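発表者用メモ 「道具立ての引っ越し 片付けは立てるか寝かせるか」

最初のスライドは出したまま、席が埋まるまで黙って待つ。水を飲む。前回は飲み忘れて後半かすれた。

つかみ。うちの台所の引き出しの話から。開けるたびにおたまが引っかかり、半分しか開かない。引き出しの奥に何があるのか、7年住んでいて知らない。笑いが来なくても先へ進む。

本題その1、寝かせる派。見た目は片付く。天板が広い。料理雑誌に載る。ただし使いたいものは必ず下の段にいる。Gultsteadの共同キッチンで聞き取りをしたとき、引き出し派の人は皆「きれいに使えている」と答え、そのあと木べらを探し始めた。ここは間をとる。

本題その2、立てる派。筒でも箱でもいいので、口の開いたものに柄を下にして突っ込む。美しくはない。だが手を伸ばせば届く。次のスライドへ。
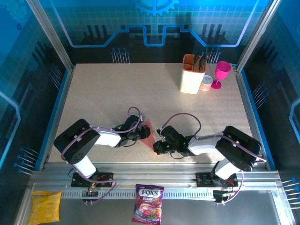

図2 奥の右寄りにまとめた例。道具立て、小さな缶、ピンクのグラス。

クリーム色の道具立ては内側がオレンジがかっていて、缶のラベルのオレンジと白となんとなく揃って見える。狙ったのかと必ず聞かれるので「ご想像にお任せします」と答える。マゼンタに近いグラスはどちらとも揃う気がない。プラスチックなので、隣に置いても気が楽、と一言。

見てほしいのは背の高さ。道具が口から突き出ているので、背の低い缶を後ろに回すと見失う。缶は少し手前。グラスは角に近いところ。脚の細いものを通り道に置くと、いずれ肘が会いに行く。

木の柄と黒っぽい柄を分けるべきか、という質問がWenineの会で出た。分けたい人は分ければいい。私は一度分けて、2日で混ざった。

時間があればJuniper Halvorsenさんの持論に触れる。「道具立てに入りきらない分は、持ちすぎている分である」。正しい。正しいが、本人の台所には道具立てが2つある。許可はもらってあるので言ってよい。

費用の話は短く。予算は3000円まで。それ以上出すと、道具立てのほうが大事になって中身を入れなくなる。Lindgrenの陶器のものは重くて倒れにくいが、洗うのが面倒で底に謎の粉がたまる。Imisの箱型は軽い。軽いので、泡立て器を抜くと一緒についてくる。

会場に手を挙げてもらう。立てる派、寝かせる派、どちらでもなく流しに置きっぱなし派。三番目が一番多いはずなので責めない。

最後のスライド。宿題は、道具を全部出して、今月触っていないものを袋に入れること。捨てろとは言わない。11月にもう一度集まって袋を開ける。

質疑。包丁も立てていいかと聞かれたら、専用のものを使ってくださいで終わり。菜箸の片方がない件は受け付けない。

残り時間が少なければ費用の話を飛ばす。配布資料は100部、出口の机。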